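Winter is when the party hire trade catches its breath, and for a small firm it's a lovely time to try something new. Trolirmont, who rent out marquees and garden games from a yard in Jerndale, spent last December writing to 253 past customers by hand. Every card had a booking code and a line on what the family had hired before.
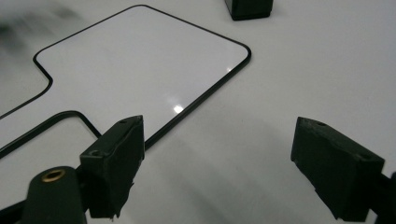

The replies came in fast! Within a fortnight 20 families had booked for summer, and several asked for a bigger tent than last time. The whole lot cost under £400 – stamps, cards and a good deal of tea included – and the team are already planning the next batch. Schools are on the list this time, and so are the five village halls out towards Tronbridge.

© Zerouali Magazines, December 1, 2007 | Contact us | Back to top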